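My January Walk-Through: The Home Safety Checklist, With Comments

Share 81 | Comments 2

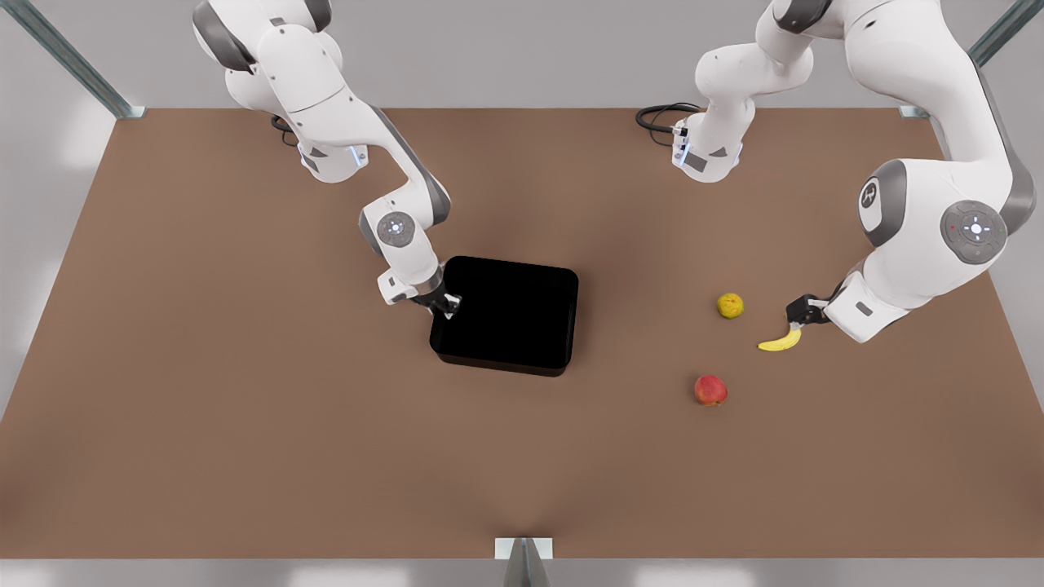 How often should you go through the whole house?

Twice a year is what I do, once in January after the decorations are boxed up and once when the windows start getting opened again. A rental with lots of people coming and going could use more than that.

I've been keeping this list since we moved to Haturton, and it has grown a lot! It started on the back of an envelope and now it runs to a page and a half, because every time something goes wrong I add a line. My comments under each item are from this year's round. Our place is a two-story with a basement, gas furnace, electric stove, one elderly dog. Skip what doesn't apply to you.

KITCHEN

1. Fire extinguisher is charged, needle in the green. OK
It's mounted by the back door, on the way out, so I'm moving toward an exit when I grab it. I used to keep it under the sink behind the dish soap (don't do that). The pin and the plastic tie were both where they should be.

2. Range hood filter clean. FAILED, then fixed
Oh boy. I popped it out and it was sticky enough to hold a spoon. Hot water, dish soap, a good squirt of degreaser, left it in the sink while I did the upstairs. It took a second soak.

3. Outlets near the sink trip and reset. OK
Press "test," make sure the lamp goes off, press "reset." I carry a little plug-in night light around for this.

4. Nothing stored on or above the stove that could fall or catch. OK, barely
There was a stack of paper towels on top of the microwave. Moved to the pantry. My daughter will move them back by Friday.

5. Knives in a block or a drawer tray. OK

6. Stove anti-tip bracket is hooked. OK
Open the oven door and lean on it a little, gently, with the oven cold. If the back of the stove lifts, the bracket isn't catching. I didn't even know these existed until Virgilio Magbanua came to put in our new stove and asked me where the old one was screwed in. It wasn't screwed in anywhere.

LIVING ROOM AND HALL

7. Tall furniture strapped to the wall. FAILED
The Skustance bookcase in the hall has had its strap dangling loose since we painted. The strap was still attached to the bookcase and just not to anything else! I found the stud, used the longer screw, gave it a good tug. Done now.

8. Rugs lie flat, with grip pads under them. OK
One corner by the front door was curling. I flipped the pad over and it behaves. If it curls again the rug goes to the basement.

9. Extension cords: none under rugs, none plugged into each other. OK
The tree lights were my yearly sin here. They're put away.

10. Space heater has three feet clear on every side and plugs straight into the wall. NEEDS WATCHING
The heater is fine. The dog's bed keeps migrating toward it, with the dog's full cooperation. I put a piece of painter's tape on the floor and the bed stays behind the tape. Unplugged when we leave the room, always.

STAIRS

11. Handrail solid top to bottom. FAILED, then fixed
The lower bracket wiggled. Two screws had backed out and the holes were chewed up, so I packed them with wooden toothpicks and wood glue, waited overnight, and drove the screws back in. It's holding, but I've made a note to look again in spring and do a proper job if it has moved at all.

12. Light switch at both ends works. OK

13. Nothing sitting on the steps. FAILED
Laundry, a library book, one boot. You know how it is. We now have a basket at the bottom and whoever goes up takes it up.

BEDROOMS AND BATH

14. Smoke alarms: press the button on every one. OK
All sounded. I also look at the date on the back, since the alarms wear out even when the button still works. Ours say replace at ten years and the upstairs hall one is getting close, so I've put a new Luvholm on the shopping list.

15. Carbon monoxide alarm outside the bedrooms. OK
Same drill. Please don't skip this one if you have gas anything.

16. Window opens without a fight. FAILED in the back bedroom
Painted shut! That's entirely my fault. A putty knife run slowly around the edge freed it up. Everybody sleeping in a room should be able to get the window open in the dark, so I made the kids show me.

17. Water heater set at a sensible temperature. OK
I run the tub tap until it's as hot as it gets and check with a kitchen thermometer. We keep ours at 120.

18. Medicines up high and in date. Cleared out
I had cough syrup older than the dog. The pharmacy on Nwachukwu Street has a drop box by the counter, so that's where the bag went.

BASEMENT AND GARAGE

19. Dryer vent clear, all the way to the outside flap. FAILED, then fixed
If you only do one thing off this list, do the dryer. I pulled it out from the wall, took off the duct, and got a heap of lint that looked like a sleeping cat. Then go outside while it's running and see if the flap opens. Mine does now.

20. Electrical panel: door opens fully, nothing stacked in front. OK
Labels are still in my father-in-law's handwriting, and one just says "other."

21. Paint, thinner and gas cans closed and away from the furnace. OK
The gas can lives in the garage, never inside.

22. Garage door reverses. OK
Lay a flat piece of two-by-four on the floor under the door and close it. The door should touch the wood and go back up. Then wave a broom through the sensor beam on the way down. If either one fails, stop using the opener until it's looked at.

23. Ladder feet still have their rubber. NEEDS REPLACING
One foot is bald. I've hung a sign on the ladder.

MONEY, FOR ANYONE WONDERING

I set aside 200 dollars for this every January and usually have some left over. This year the alarm, the ladder feet and a box of screws should come in under 100.

Next up is the outside of the house, once the ice is off the back steps.

2 Comments

Hadiza Ekpo
The toothpick trick saved my closet door last year! One thing I'd add under the garage is the side door lock. Ours froze and we couldn't get out that way for a week before anyone mentioned it.

Garba Okeke
Do you do the washing machine hoses too? Mine had a bulge in it the size of a grape. Swapped both for the braided kind and I sleep better.

We use cookies to remember your settings and see which pages get read. Accept | Manage choices

Get the spring outdoor checklist by email. Sign up for the newsletter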